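3.2 Where small things are kept

In the second part of the study we looked at the places where small objects rest when they are not in use. By small objects we mean things that can be closed inside one hand: keys, clips, batteries, erasers, buttons, spare screws. In the earlier literature on domestic order such things are often put together under the name of clutter, and clutter is then treated as a failure of storage. Our material does not support this view very well. Most of the people in our sample could say quickly where a given small object was, even when the place looked disordered to the visitor.

The sample consists of 41 households, 18 of them in Isent and the rest in Gilau. The two towns were chosen because they have a similar age of housing but a different size of dwelling. In Isent the flats are small and a desk often stands in the same room where the family eats. In Gilau it is more usual to have a separate room for work, and this room is also where things without a clear place are sent. Each household was visited once. The visit began with a free conversation, and after this the person was asked to find a number of named objects. We noted the place where the search started and the place where it ended.

We follow Grabowska in making a difference between open and closed places. An open place is a surface, such as a shelf or a window sill, where the object can be seen by all who pass. A closed place must be opened by hand before its contents can be seen. Grabowska argues that open places work as reminders, while closed places work as archives. This is a useful starting point, but in our opinion it leaves out the desk drawer, which belongs to both groups. During working hours the drawer is often left open for a long time, and then it behaves like a low shelf under the desk. In the evening it is shut and becomes an archive again.

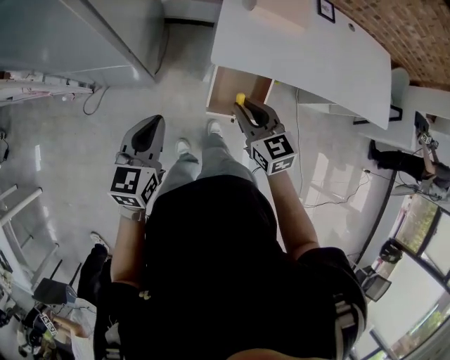
Figure 2. A small yellow object at the edge of an open desk drawer with wooden sides.

The edge of the drawer deserves some attention. Several respondents described it as a place of decision. An object which comes from the desk surface is taken to the drawer, and at this point the person has to choose whether it goes to the front, to the back, or perhaps to another place in the house. The front of the drawer was used for objects which were expected to be needed again soon. The back was used for objects which the person did not want to throw away but had no plan for. One respondent in Gilau called the back of her drawer "the second cellar", and we found similar expressions in other interviews.

Jametti has proposed that the depth at which an object lies in a drawer can be read as a measure of the time since its last use. We could confirm this only in part. For pens and chargers the relation was quite clear. For objects with a personal value it did not hold at all - these were often kept at the very front, although their owners told us that they had not been used for years. It seems that the wish to meet an object by chance, when one is looking for something else, is itself a reason to keep it near. Jametti's model has no room for such a wish, and we think it should be extended.

Colour was also mentioned more often than we expected. Respondents said that they remembered a bright object by its colour first and by its function later, and that they looked for "the red one" or "the green one" before they could name the thing. Dark objects were more often reported as lost. We did not plan to study this question and our notes on it are not complete, so we mention it here only as a direction for further work.

A final remark concerns the sharing of drawers. In Isent, where one desk often serves the whole family, the drawer was divided by unspoken rules: left side for one adult, right side for the other, and the children's things on top. These rules were seldom explained to us before we asked, and in 2 households the adults did not agree on what the rules were. In Gilau shared drawers were less common, but when they existed they were found in the kitchen or the hall and not in the work room. We return to this difference in section 4, where the search times are compared.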